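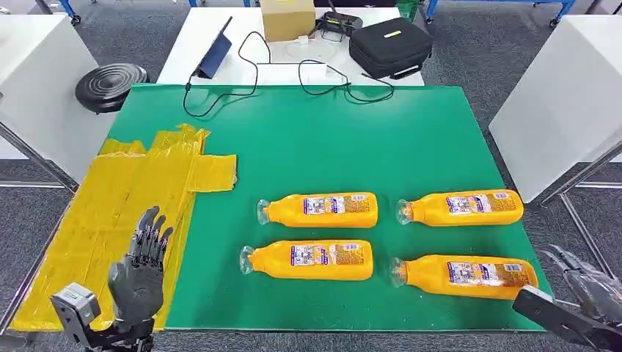

Lay them all the same way round before you touch the tape, was Joanne Tindall's remark when this unit was last taught, and the instruction has since been moved to the top of the sheet.

Unit 4: Laying out and marking a packing bench

4.1 Setting out
Place filled bottles on their sides on the green mat, necks to the left, labels upward. Work in rows of two. Check each label for tears and lifted edges. A skewed row is acceptable at this stage if no two bottles touch.

4.2 Marking the mat
Yellow tape marks the holding area. Apply in overlapping strips, each covering the last by a third of its width. Wrinkles are tolerated. Lifted ends are not: press down or replace. Tape may run over the mat edge on to the table.

4.3 Rolls and loose items
Return rolls to the tape hook at the end of each exercise. Keep cables clear of the bottle rows.
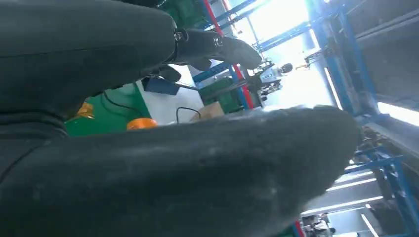
Lenka Sýkora asked whether the 50 mm tape could be used for both the mat and the cartons. It can, but keep separate rolls. Grit picked up from the mat weakens the carton seal.

4.4 Exercise
Using the Purkard bench sheet, set out four bottles, mark a holding area and pack one carton. Record the length of tape used. Sheets are due in June, with Unit 5.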